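April, after nine in the evening

I drank my tea too late again, so now I am awake and I can write properly. Yesterday I wrote only one line and I was ashamed of it.

The small table is finally mine. Tracey Lightfoot from downstairs sold it to me for 150 and she would not go lower, although I tried two times. Cyril Nuttall helped me to carry it up the stairs. He is seventy and stronger than me. We had to turn it on its side at the second landing and he said a word which I had to look up later. I will not write it here, my mother may read this one day.

I like the table very much. The wood is pale, like honey when the lamp is on, and the boards have thin lines between them where I am afraid crumbs will go to live. At my aunt's house in Holedach there was a table with such lines and every spring she cleaned them with a knitting needle. I hated this job as a child. Now I have bought the same job for myself, and paid for it.
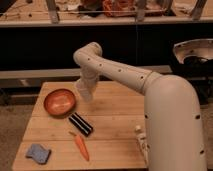 In the afternoon I wanted to sort the things from the box that has stood by the door since I moved from Sowerby. I had promised myself to do it in 2 days and it became six weeks. I thought I would keep what I use and give the rest away, but it is difficult to decide when every thing has some person attached to it.

The orange bowl was from Meenakshi Chaturvedi, when I left the office. She said it was for fruit. I never had fruit in it, only keys and buttons and once a very old onion. It shines so nicely that it should have a better life. I will keep it, and tomorrow I will buy pears.

The carrot belongs to Fadime's little girl. She left it here when they visited and telephoned me herself the same evening, very serious, to ask if it was sleeping well. I told her yes. I must post it this week, I have said this also last week. Fadime says that there is no hurry but I know how a child waits.

The blue sponge is new. I bought it in the shop on Horis Street because I liked its edge, which goes in and out like a biscuit that somebody has started to eat. It is too pretty for the sink, so I can not decide where to use it. Jade Dobson would laugh at me. She buys her sponges in packets of 6 and throws them away without thinking.

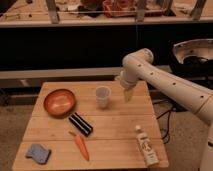 After that I did what I always do, I began to move things from one place to another place and called it tidying. I also read some old letters from the bottom of the box, and this took more than one hour. One was from Jade when she worked in Tusow and had no heating. Her writing was so bad from the cold! I should tell her that I still have it. The letters I will keep, all of them, there is no use pretending.

For supper I had soup and bread, standing up, which is a bad habit of people who live alone. Now I have a real table and no excuse. Cyril says that a table wants a cloth, but I have just got it and I want to see the wood for a while.

Tomorrow: pears, envelope for the carrot, stamps, ring Fadime. Also the window in the bathroom, it does not close well and I hear the rain in it now.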